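Print this article | E-mail this article

Votden Gap Pad: a reusable thermal sheet that costs more than it should

By Pieter De Haan

Every couple of years somebody tries to sell me a replacement for thermal paste, and every couple of years I end up back with the tube. The Votden Gap Pad is the latest. It is a thin gray sheet, sold in one size, that goes between the processor and the cooler. The box says it never dries out, can be lifted and used again "many times," and matches "premium compounds." No test conditions are given for any of that, and the website doesn't give them either. I asked Votden by e-mail in March and got back a PDF of the box.

I bought two sheets with my own money and used them in the kind of machine I see most, which is an old office desktop that somebody wants to keep going for homework or bookkeeping. These have small coolers and one tired fan. If a pad is going to make life easier for anyone, it should be the person opening up one of these.

Fitting it is simple enough. You wipe off the old paste, peel one side of the film, lay the sheet down, peel the other side, and put the cooler back. The second peel is where I had trouble. The sheet came up with the film on my first try and tore at one corner on my second. Votden's leaflet shows a hand doing this in one smooth pull. I would like to meet the owner of that hand.

If you are changing the processor as well, do that first and keep the pad sealed until the lever is back down. Loose bits of film have no business near an open socket.

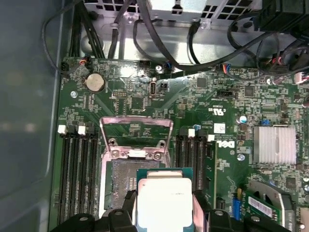
A processor just above its socket on a Dell board, load plate flipped open.

For comparison I used the paste I always use, a plain Bronmont tube, which has been open in my drawer long enough that it ought to be at a disadvantage. I ran the same video export on each, 30 minutes at a time, side panel on, same room. The paste came out 6 degrees cooler. That is not a disaster, and the computer ran fine on the pad, but the fan was louder and stayed loud after the job finished. You would notice it in a bedroom.

Then there is the reuse claim. I took the cooler off and put it back on with the same sheet, and it held up. I did it again and the sheet had thinned along one side, with a crease I couldn't press out. Votden does not say what "many" means. My second sheet lasted a bit longer because I was being far more careful than any normal person would be on a weeknight.

What I did like: there's no mess. Paste gets on sleeves, on the desk and once, in my house, on a cat. The pad leaves nothing behind but a faint outline on the metal. If you swap coolers for a living — a test bench, say, or a school repair room — that might be worth paying for. Most of us do this job once and then leave the machine alone for years.

Udora sells a similar sheet for less. I haven't tried it and I'm not in a hurry to.

Verdict: 2 stars out of 5. Buy a tube of paste.

READER COMMENTS

Bok-nam Son wrote:
Same tearing problem. Ten minutes in the fridge before peeling helped mine, though I felt silly doing it.

Chalerm Wongsuwan wrote:
You only tried one kind of computer. On my gaming PC the pad and the paste are within a degree of each other. Not saying you're wrong about the price.

Nantana Prasertsri wrote:
How is the cat?

Contact us | Copyright Bunnag Bench Reviews. All rights reserved. | Back to top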